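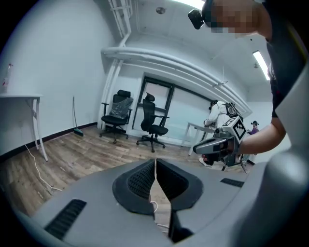

Hand-held grippers in use at the Sabbagh open day, one with a printed marker cube on top

The Sabbagh open day is a public demonstration of robot teaching methods held each July by Rirkell, a small automation firm, at its workshop in Brundomum. It centres on the hand-held gripper, a tool that lets a person carry out a task by hand while the motion of the fingers is recorded for later use in programming a robot arm.

History

Rirkell first opened the workshop to visitors as part of a local trades weekend. Attendance was limited to 16 people, and the program consisted of a talk and one demonstration. The event was later moved to a larger room and given its present name, after the laneway on which the building stands. The most recent open day drew 300 visitors over 2 days, admitted in small groups.

Demonstration

The main session is called Sotel, the name Rirkell also uses for its recording software. An operator wears a head-mounted device and works with a gripper at a table. Square black and white markers on a cube fixed to the gripper allow its position and angle to be worked out from video. Tasks are chosen from ordinary household and workshop jobs, such as sorting cutlery, folding tea towels and putting lids on jars.

After watching an operator, visitors may try a gripper themselves. Staff give a short lesson in opening and closing the fingers at an even speed. Children under 12 must be accompanied by an adult.

Recordings

Recordings made by visitors are kept only with signed consent. The collection held 2834 recordings when Rirkell published its catalogue on December 28, 2019. Incomplete attempts are labelled and stored separately.

Access

Admission is free, but bookings are required. The workshop has step-free entry from the laneway, and parking is available at the rear of the building. Food and drink are not sold on site.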